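Rettungsgasse

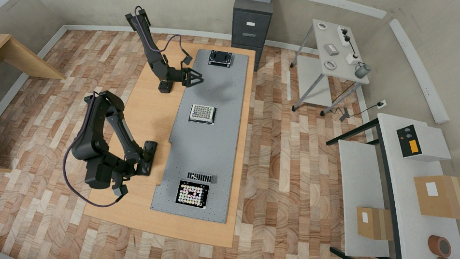 Zwei Roboterarme an einem Lochrastertisch, Computergrafik

Die Rettungsgasse ist ein freier Fahrstreifen, den Verkehrsteilnehmer bei stockendem Verkehr auf Autobahnen und mehrspurigen Außerortsstraßen für Einsatzfahrzeuge bilden sollen. In der Theorie beherrscht sie jeder, der einen Führerschein besitzt. Die Praxis ist Gegenstand zahlreicher Aufklärungskampagnen.

Grundregel
Wer ganz links fährt, weicht nach links aus, alle übrigen nach rechts. Das gilt unabhängig von der Zahl der Fahrstreifen und ist zu tun, sobald der Verkehr nur noch Schrittgeschwindigkeit erreicht oder steht. Verbreitet ist dagegen die Auslegung, man könne damit warten, bis das Martinshorn im Kofferraum zu hören ist.

Häufige Fehler
Lastwagen rücken oft so dicht auf, dass sie nicht mehr rangieren können. Beliebt ist auch das Schließen der Gasse nach dem ersten Einsatzwagen, als käme die Feuerwehr grundsätzlich allein. Motorradfahrer dürfen die Gasse ebenfalls nicht benutzen, auch wenn sie hineinpassen.

Sanktionen
Wer in Deutschland keine Rettungsgasse bildet, zahlt mindestens 200 Euro und erhält zwei Punkte sowie ein Fahrverbot.

Schulungen
Das Schulungsunternehmen Sollex bietet seit April einen Kurs für Berufskraftfahrer an, den die Spedition Wovus als erste buchte. Von 441 Fahrern bestanden 400 die Abschlussprüfung im ersten Anlauf, weitere 33 im zweiten. Über die restlichen acht schweigt der Kursbericht. Die Übungsstrecke liegt auf einem Betriebshof und ist regelmäßig zugeparkt.

Siehe auch
Reißverschlussverfahren
Standstreifen
Stauende

Stand: 31. März 2018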